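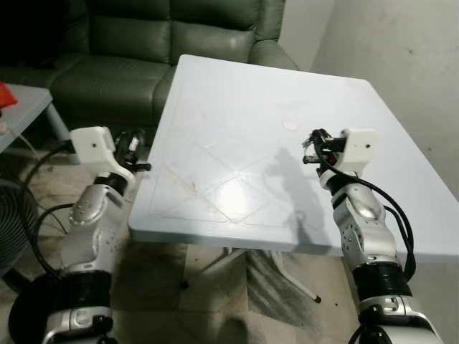 Según Kamol, el brazo derecho llega tarde al punto de cierre desde que cambiamos los cables, y no desde la actualización, como yo había escrito en la hoja anterior. Me pidió que lo corrija y lo corrijo. Él estaba delante cuando empezó y yo no.

4 de diciembre de 2018
Puesto Phromma, dos brazos. Escribe Randi Brekke.

Estado al llegar: los dos brazos encendidos, sin alarma. El registro de la noche tiene el aviso 2104 repetido en el lado derecho (pérdida corta de comunicación con la pinza). En el izquierdo no hay ninguno.

Primero hice la referencia de los dos lados sin carga. El izquierdo, bien. El derecho hace la referencia pero la pinza abre con un pequeño salto. Repetí con la velocidad a la mitad y el salto sigue igual, entonces no creo que sea cosa de la rampa.

Después, el cable. En el brazo derecho el cable de la pinza hace un bucle hacia fuera y baja por el lado exterior del brazo. Con la muñeca girada hasta el final, el bucle se tensa y el conector trabaja de lado. Moví el conector con la mano, con el programa parado, y salió el 2104 a la segunda vez. Para mí esto da la razón a Kamol.

Lo que hice:
- Apagar, esperar, desconectar la pinza derecha.
- Limpiar los contactos con alcohol. Un pin estaba un poco más hundido que los otros, lo saqué con mucho cuidado.
- Dar 36 mm más de cable libre en la muñeca y poner una brida nueva, floja, en el segmento de abajo.
- Conectar y hacer otra vez la referencia.

Prueba: 1000 ciclos de abrir y cerrar con giro completo de muñeca. Un solo aviso 2104, al principio, y después nada. No sé si cuenta como reparado. Ketsara dice que un aviso es un aviso y que hay que pedir el cable nuevo a Fodthorpe. Estoy de acuerdo, pero mientras llega podemos trabajar con este.

Mesa: el tablero blanco tiene manchas marrones en la parte izquierda. Hay que limpiarlo antes de calibrar. También refleja mucho la luz cerca del borde delantero, y el dibujo de rombos no ayuda a la detección de bordes. Bernice propone un mantel mate de color gris. Yo probaría antes a mover la lámpara, es más barato.

El círculo pequeño, rosado y beige, que se ve a la derecha del centro, hacia el fondo, no lo usen como punto cero. El cero sigue siendo la esquina delantera izquierda, como está en la hoja de Uvside.

Suelo: los cables negros junto al ventilador están por donde uno pasa. Ya tropecé con ellos. Falta canaleta, no queda en el armario.

Pendiente
- Pedir cable de pinza (Ketsara).
- Apretar los tornillos de la pinza derecha con la llave dinamométrica. La nuestra la tiene Nantana en Bakover.
- Repetir los 1000 ciclos con carga en la pinza.
- Copiar los parámetros del lado izquierdo antes de tocar nada más. La última copia es de febrero.

Si sale otra vez el 2104, por favor apunten en qué posición estaba la muñeca. Sin este dato no puedo comparar.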